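Die Eichung

Das Messprotokoll der Pegelstation Kakcombe umfasste 521 Blätter. Prakash Namboodiri hatte sie in der Reihenfolge ihrer Entstehung abgelegt, obwohl die Dienstanweisung eine Ablage nach Wasserstand vorsah.

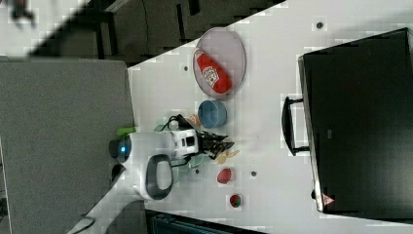
Der Pegel selbst stammte aus dem Jahr 1966. Er bestand aus einem Schwimmer in einem Schacht, einem Stahlband, einem Gegengewicht und einer Trommel, auf der ein Stift den Wasserstand aufzeichnete. Eine Umdrehung der Trommel entsprach sieben Tagen. Das Papier wurde aus Sturnley geliefert, in Rollen zu je 600 Millimetern Breite, und musste vor Ort auf die Hälfte geschnitten werden. Das Messer lag in der zweiten Schublade von oben.

Namboodiri war im Juni eingetroffen, mit dem Auftrag, die Station zu eichen und danach stillzulegen. Beide Vorgänge standen auf demselben Formular. Er hatte im Amt nachgefragt, ob die Eichung unter diesen Umständen erforderlich sei. Das Amt hatte geantwortet, eine Station könne nur in geeichtem Zustand stillgelegt werden, da sonst der letzte Wert keinen Bestand habe.

Er begann mit dem Schacht. Die Ablagerung am Boden betrug elf Zentimeter. Er entfernte sie mit einer Handpumpe und notierte Menge, Farbe und Korngröße. Danach prüfte er das Stahlband auf Dehnung. Das Band war über seine gesamte Länge um vier Millimeter länger als im Abnahmebericht angegeben. Daraus folgte, dass der Fluss seit einem nicht bestimmbaren Zeitpunkt vier Millimeter anders gestanden hatte als aufgezeichnet.

Er las die Blätter rückwärts, um den Zeitpunkt einzugrenzen. Seine Vorgängerin, eine Frau namens Chege, hatte die Station sechzehn Jahre lang betreut und ihre Bemerkungen mit Bleistift an den oberen Rand gesetzt. Die meisten betrafen das Gerät. Stift nachgefüllt. Trommel gereinigt. Eis im Schacht, mit Salz gelöst. Auf Blatt 340 stand: Kein Regen, trotzdem Anstieg um zwei. Auf Blatt 341: Wieder zwei. Auf Blatt 342 stand keine Bemerkung, die Kurve zeigte jedoch denselben Anstieg, jeweils gegen 15:15 Uhr, gefolgt von einem Abfall auf den Ausgangswert nach etwa vierzig Minuten.

Namboodiri prüfte die naheliegenden Ursachen. Oberhalb der Station gab es kein Wehr. Die Gezeiten reichten nicht so weit ins Land. Die Firma Plaladent, die flussaufwärts Keramik für Zahnersatz brannte, entnahm ihr Kühlwasser aus einem Brunnen und leitete es in die Kanalisation. Er rief dort an und ließ sich die Werte vorlesen. Sie ergaben nichts.

Am folgenden Nachmittag setzte er sich um 15:00 Uhr neben die Trommel. Um 15:15 Uhr bewegte sich der Stift um zwei Millimeter nach oben. Er ging hinaus und las die Latte am Ufer ab. Der Fluss stand unverändert. Er ging wieder hinein. Der Stift blieb oben, bis Namboodiri die Station gegen 15:55 Uhr verließ, um im Wagen das Thermometer zu holen. Als er zurückkam, war der Stift gefallen.

Die Untersuchung dauerte drei Tage. Am ersten Tag maß er die Temperatur im Schacht, am zweiten die des Stahlbands. Am dritten Tag maß er den Fußboden. Die Dielen ruhten auf zwei Trägern, von denen einer die Halterung der Trommel trug. Senkte sich dieser Träger unter Last, so senkte sich die Trommel, und der Stift stieg scheinbar. Er stellte den Stuhl an verschiedene Stellen und setzte sich jeweils für fünf Minuten. Nur an einer Stelle, am Fenster zur Flussseite, ergab die Belastung genau zwei Millimeter. Die Dielen wiesen dort vier flache Eindrücke auf, im Abstand von Stuhlbeinen.

Offen blieb der Anstieg an den Tagen seiner Anwesenheit. Sein eigener Stuhl hatte am ersten Nachmittag neben der Trommel gestanden, auf dem anderen Träger. Er wiederholte den Versuch ohne Stuhl, von der Tür aus, mit der Uhr in der Hand. Der Stift stieg um 15:15 Uhr.

Er legte die Blätter von 340 bis 521 nebeneinander auf den Boden und übertrug die Anstiege in eine Tabelle. Chege war nach Blatt 498 aus dem Dienst ausgeschieden. Danach war die Station unbesetzt gewesen, das Papier hatte ein Bote gewechselt, vormittags. Die Anstiege setzten sich ohne Unterbrechung fort.

Im Formular gab es ein Feld für systematische Abweichungen. Namboodiri trug ein: plus zwei Millimeter, täglich, Dauer vierzig Minuten, Ursache Bodenlast. In das Feld für Gegenmaßnahmen schrieb er zunächst: keine. Dann strich er das Wort durch, zeichnete die Änderung ab und stellte den Stuhl ans Fenster, mit den Beinen in die vier Eindrücke.

Den Antrag auf Stilllegung schickte er unvollständig zurück. Als Begründung gab er an, die Eichung sei noch nicht abgeschlossen. Er bestellte in Sturnley sechs weitere Rollen.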